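The Table from Plirnlow

by Dima Awad

My sister called at 7 in the morning to say that I had won the table, and I said what table, and she said the table, Dima, THE table, and hung up to go feed her kids.

So that's how I found out about Uncle Sami's will (well, it was a list on the back of a phone bill, but we were all treating it like a will). My sister got the car. My cousin got the records and 2000 dollars, which he had apparently been owed for a long time. And I got the table from the back room of the shop in Plirnlow, the square one, the one I had done my homework on every afternoon from second grade until I got too cool for it.

I should tell you I did not want a table. I had just moved into the apartment in Calldale, and the thing I loved about that place was how little there was in it. Gray carpet, big window, me. I'd been telling everyone I was going to live like a monk. Then two guys my cousin knew drove it over from Plirnlow one Friday in January and stood it on the carpet, and one of them said, "Nice wood," and the other one said, "Where's your bathroom?"

It was smaller than I remembered. That bothered me more than it should have. In my head it was enormous! I used to lie on top of it with my shoes hanging off one side while Sami did his accounts on the part that was left over. Now I could sit at it and reach most of the way across. I sat there for a whole evening with a bowl of cereal, moving the bowl around to see if any part of it felt like the old days.

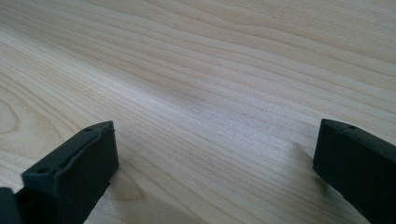

You have to understand that Sami never let a thing touch that wood without something under it. Cups, plates, hot pans, your elbows if you'd been eating. He had a stack of cork squares and he'd slide one under your glass while you were still lifting it. I grew up thinking every family did this. The first time I ate at a friend's house I held my juice in my lap for the whole meal.

And now here I was with my cereal bowl straight on the wood like an animal. I got up and put a dish towel under it. Then I felt silly and took the towel away, and then I put it back.

The rack was my sister's idea. She came out from Cununville the next weekend with a bag of oranges and this white wire shelf thing, two levels, with a little fence around the top. "You put your stuff on it," she said. "Then your stuff isn't on the table." I said I didn't have any stuff. She looked at my kitchen counter, which at that point had on it a toaster, 13 packets of soy sauce, a hammer and my tax papers, and she didn't say a word, and that's my sister all over.

What I ended up putting on it was the canister. Now the canister I bought myself, at Geagea, the housewares place by the bus station, because I'd gone in for a light bulb and they had it by the register and it looked just like the one Sami kept his coffee in. Same tall skinny shape, same dull silver. I even opened the lid and smelled it, right there in the store. It smelled like a store.

I brought it home and stood it on the top shelf, a bit to the left, the way his used to be a bit to the left of everything. I didn't put coffee in it. I kept meaning to. I'd look at it over my breakfast and think, today I'll get coffee, and then I'd drink tea.

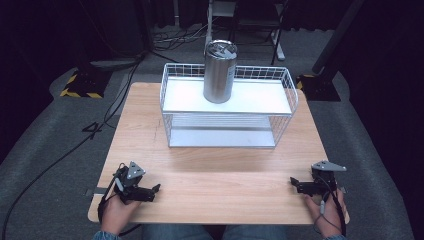 The rack from my sister, and the canister from Geagea.

My cousin noticed the mark. He'd come by to pick up a box of records that had ridden over in the truck by mistake, and he leaned on the table (elbows!) and said, "Is that writing?"

I said where.

"There. Left of your shelf."

I'd taken it for a scratch. We both got down with our noses practically on the wood and looked at it from the side, and then from the other side, and he used the light on his phone, and we could not decide. He thought it was a number. He said 12, or maybe 20, and that it was probably the price, which made me so mad I offered him an orange just to have something to do with my hands.

"He didn't buy it, he made it," I said.

"Who told you that?"

"He did!"

"He told me he found it," said my cousin. "He told my mother a lady gave it to him."

We ate the oranges over the sink. I asked him if he thought I could have done it, the mark, with a pencil, back when I had all that long division to get through. He said I was the kind of kid who pressed hard. Which is true. My teachers used to hold my worksheets up to the window and read them from the back.

After he left I sat down again and went over the whole surface, all of it, looking for more. I never found any. What I found was the river. I had completely forgotten the river! There's a spot along one side where the lines in the wood quit running straight and bend around in a loop, and when I was small that was the river and the inside of the loop was my island. I had a goat there. I had laws. I used to walk two fingers down the straight lines, which were roads, and stop at the bend and wait for the ferry, and Sami, without looking up from his receipts, would make the ferry noise.
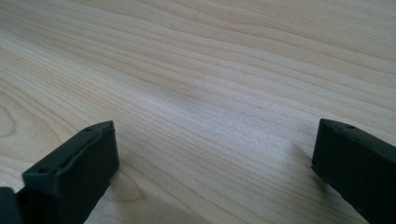 The island is at the left. The straight lines are roads.

I called my sister and told her about the goat, and she said she knew about the goat, everybody knew about the goat, I'd had them all singing to it one Easter. She asked if I'd gotten coffee yet. I said no. She asked me what I was waiting for and I said I was out of filters, which was a lie, I had never owned a filter.

On Sun 8 February it snowed and I walked down to the corner and bought a bag of the dark kind, already ground. I poured it into the canister and spilled a fair amount on the rack, and some of it went through the wires. I put the lid back on and stood it where it goes, a bit to the left.

Then I made a cup and sat down. I'd forgotten the dish towel. I drank half of it with the cup on my knee, and when my leg got too hot I did the ferry noise, pretty quietly, and got up to find something to put under it.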